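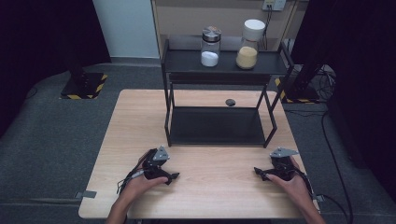 Week 5: Who says the country is united?

Reading: Fan, chapter 2. Bring your marked-up copy to the tutorial.

Wartime polls are treated as if they were votes. They aren't. Before you quote one in an essay, I want you to have asked who was rung, what they were asked, and what it would have cost them to say no.

Take the Sutska survey in your reader. It had 400 respondents, and the summary claims "overwhelming support" for the government's handling of the border fighting. The question was: "Do you support our forces in defending the country?" Try answering no to that. Jianhua Fan treats the result as evidence of consensus. I'm not persuaded, and you shouldn't be until you've read the wording twice.

Some terms to keep apart:

Rally effect – a rise in approval for leaders at the start of a conflict. It tells us little about how people judge the policy.
Elite consensus – the opposition stops opposing, so voters hear one line from everybody on the news.
Preference falsification – people say what's safe to say. Hard to measure, and too easily used to explain away results you don't like.
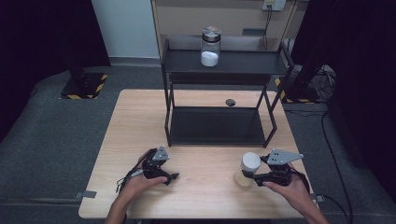

Department of Politics and International Relations, Skillmont College

Lanying Hao's reply to Fan is better on method but has its own weak spot. She leans on letters to the editor from 1943, as though newspapers printed whatever arrived. Wartime editors chose, and censors chose after them. Her claim about hidden dissent may be right – the letters can't carry it alone.

For the tutorial

1. Rewrite the Sutska question so that a doubtful person could answer it comfortably.
2. Find one sentence in Fan where "the public" means "the people who were polled".
3. Does an opposition leader who backs a war have any way left to criticise how it's run? Use the Jedness debate or the Tang speech.

Short response due 19th August. Quote the survey wording in full. Responses that cite a percentage without its question will be handed back unmarked.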